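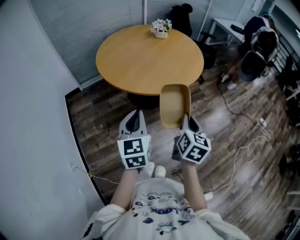 Juni, Klonierung, neuer Assembly-Mix von Fluvis. Der Mix soll laut Beilage ohne Gelreinigung des Vektors auskommen und trotzdem kaum Hintergrund liefern. Glaube ich erst, wenn die Kontrollplatten leer sind. Ansatz wie beim alten Protokoll: linearisierter Vektor aus Usurbridge, Insert 1.000 bp, Überhänge aus dem Cloner übernommen. Die Röhrchen habe ich vorab nach Bedingung sortiert, damit beim Pipettieren nichts durcheinandergerät. Dafür taugt so ein kleines rechteckiges Tablett wie das beige auf dem Bild, mit hochgezogenen, runden Rändern, besser als der Ständer, in dem seit dem Frühjahr alle ihre Reste parken. Wer es benutzt, bitte leer zurückstellen.

Plan: 9 Platten. A ist Vektor plus Insert mit Fluvis-Mix, B ist Vektor plus Insert mit unserem alten Mix, C ist Vektor allein mit Fluvis-Mix. Jeweils 3 Platten aus getrennt angesetzten Reaktionen, also kein dreimaliges Ausplattieren derselben Transformation. Letzteres hatten wir beim letzten Vergleich gemacht und hinterher als Wiederholung verkauft. War keine.

Was von Anfang an fehlt: Vektor allein mit dem alten Mix. Dafür reichte der linearisierte Vektor nicht mehr. Ärgerlich, denn genau das wäre die Kontrolle, mit der man den Hintergrund der beiden Mixe vergleichen könnte. So wie es jetzt dasteht, kann ich am Ende sagen, ob Fluvis Hintergrund macht, aber nicht, ob es weniger ist als vorher. Steht hier, damit es später keiner hineinliest.

Vektor: Verdau über Nacht mit beiden Enzymen, danach nur Säule, kein Gel. Auf dem Kontrollgel eine saubere Bande auf der erwarteten Höhe, ungeschnittenes Plasmid nicht zu sehen. Das heißt wenig. Was man auf dem Gel nicht sieht, reicht bei guten Zellen immer noch für einen ordentlichen Rasen. DpnI hilft hier auch nicht, jedenfalls nicht in der Weise, wie es die Beilage nahelegt: Der Vektor kommt aus dem Verdau und ist damit selbst methyliert, DpnI würde ihn zusammen mit dem Rest zerlegen. Der Absatz in der Beilage gilt für PCR-linearisierte Vektoren, was man erst merkt, wenn man die Fußnote liest.

Insert: PCR mit der proofreadenden Polymerase, Template wenig, Bande sauber. Hier DpnI dazugegeben, das Template trägt dieselbe Resistenz wie der Zielvektor. Danach Säule. Konzentration am Photometer gemessen, zwischen den 2 Eluaten weicht sie stärker ab, als mir lieb ist. Verhältnis 260/230 im zweiten Eluat schlecht, vermutlich Guanidin aus dem Bindepuffer. Nur das erste verwendet. Das zweite liegt beschriftet im Gefrierer und sollte ohne nochmaliges Waschen nicht in eine Assembly. 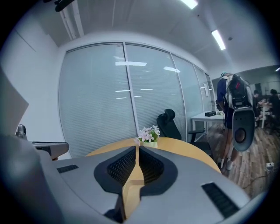
Zum Cloner noch eine Anmerkung. Das Programm rechnet die Schmelztemperatur der Überhänge über die volle Primerlänge, wenn man im Menü nicht ausdrücklich den bindenden Teil markiert. Die ausgegebene Annealing-Temperatur ist dann viel zu hoch. Beim ersten Versuch gab es deshalb gar kein Produkt, und ich habe einen halben Vormittag lang die Polymerase verdächtigt. Gradient gefahren, weiter unten kommt alles wunderbar. Wer Primer aus dem Cloner übernimmt, rechnet die Temperatur für den 3'-Teil bitte von Hand nach.

Außerdem prüft er die Überhänge nicht auf Haarnadeln. Einer der beiden Vorwärtsprimer faltet am 5'-Ende ziemlich stabil zurück. Bei der Reaktionstemperatur der Assembly dürfte das überwiegend offen sein, »dürfte« ist aber kein Messwert. Falls die Ausbeute in A und B schlecht ist, wäre das mein erster Verdacht, noch vor den Mixen.

Assembly: Fluvis-Mix auf Eis aufgetaut, nicht gevortext, Ansätze im Cycler mit beheiztem Deckel. Beim alten Mix alles gleich, auch gleiche Inkubationszeit, obwohl Fluvis eine kürzere angibt. Die kürzere Zeit ist deren zweites Verkaufsargument und gehört in einen eigenen Versuch. Wenn man beides auf einmal ändert, weiß man nachher wieder nichts.

Transformation: eine Charge kompetenter Zellen für alle Ansätze, Aliquots aus derselben Box, in gemischter Reihenfolge transformiert (nicht erst alle A, dann alle B). Beim letzten Mal standen die letzten Röhrchen deutlich länger auf Eis als die ersten, und ausgerechnet der alte Mix kam zuletzt dran. Kein Wunder, dass der neue gewonnen hat. Positivkontrolle mit intaktem Plasmid läuft nebenher und zählt nicht zu den Versuchsplatten, ebenso die Zellen ohne DNA.

Platten: frisch gegossen, vorgewärmt. Das Antibiotikum stammt aus dem neuen Aliquot, das alte hatte keine Beschriftung außer einem Strich. Weggeworfen. Ausplattiert wurde gegen 17:30 Uhr, Böden beschriftet und mit Zettel überklebt, damit ich beim Auszählen nicht weiß, welche Bedingung ich vor mir habe. Der Schlüssel liegt hinten im Heft.

Am nächsten Morgen: Zellen ohne DNA leer, also ist die Selektion in Ordnung. Positivkontrolle dicht bewachsen. Auf den Versuchsplatten Kolonien in normaler Größe, kaum Satelliten. Ausgezählt, erst danach aufgedeckt. A und B liegen so eng beieinander, dass ich keinen Unterschied behaupten würde, die Streuung innerhalb der Bedingungen ist größer als der Abstand dazwischen. C ist nicht leer. Auf einer der Platten sind es nur vereinzelte Kolonien, auf den anderen 2 eindeutig zu viele, um sie als Ausrutscher abzutun. Rohzählungen stehen in der Tabelle auf dem Gruppenlaufwerk, Blatt »Fluvis«.

»Kaum Hintergrund« kann ich also nicht bestätigen. Fairerweise: Was auf C wächst, muss nicht am Mix liegen. Kandidaten sind ungeschnittener Vektor (am wahrscheinlichsten), einfach geschnittener Vektor, der in der Zelle wieder geschlossen wird, oder verschlepptes Plasmid aus der Positivkontrolle. Den ersten Fall hätte man mit unbehandeltem Vektor, direkt in die Zellen, ohne irgendeinen Mix, sofort gesehen. Auch diese Kontrolle habe ich mir gespart, siehe oben, zu wenig Material. Sie kostet praktisch nichts und kommt ab jetzt immer mit.

Kolonie-PCR auf Klone aus A und B, Primer außerhalb der Schnittstellen. Die meisten zeigen die Bande mit Insert, einige die kurze, in beiden Gruppen. Ein Klon aus A hat beide Banden, also entweder zwei Kolonien erwischt oder Plasmid vom Plattenagar mitgenommen. Nochmals vereinzelt ausgestrichen. Von den positiven gehen Minipräps an Robles zur Sequenzierung, beide Übergänge und einmal durch das ganze Insert. Bei Robles bitte die eigenen Primer mitschicken und nicht deren Standardprimer ankreuzen, der bindet in unserem Vektor zu dicht am Übergang, und der Anfang des Reads ist dann genau dort unlesbar, wo es interessant wird.

Solange die Sequenzen nicht da sind, sagt die Bandenlänge nichts über die Übergänge. Fehler sitzen bei dieser Art Assembly gern in den Primerbereichen, und eine fehlende Base sieht auf dem Gel niemand. Ich hätte also gern, dass in der Gruppenbesprechung noch nicht von »funktioniert« die Rede ist.

Aus Usurbridge kam inzwischen die Antwort auf die Frage nach der Vektorpräparation. Dort wird immer gelgereinigt, auch mit dem Fluvis-Mix. Damit erklärt sich vielleicht, warum deren Kontrollplatten so schön aussehen. In ihrer Kurzanleitung steht der Schritt nicht drin, ich habe ihn in unserer Kopie mit Bleistift ergänzt.

Offen:

Vektor neu verdauen, größere Menge, die Hälfte über Gel, die andere nur Säule. Blaulicht statt UV, und den Gelblock klein halten.

Danach beide Mixe gegen beide Vektorpräparationen, jeweils mit und ohne Insert, dazu Vektor ohne Mix. Das werden deutlich mehr Platten als diesmal, also vorher gießen.

Bei Fluvis nachfragen, mit welcher Art Vektor die Abbildung in der Beilage gemacht wurde. Achsenbeschriftung fehlt, Fehlerbalken auch.

Primer mit der Haarnadel neu entwerfen, Überhang ein Stück verschieben. Neue Bestellung erst nach den Sequenzen.

Bestellung einer Großpackung Fluvis-Mix bis dahin bitte zurückhalten. Vom alten ist noch genug da, steht im Gefrierer im unteren Fach hinter den Restriktionspuffern.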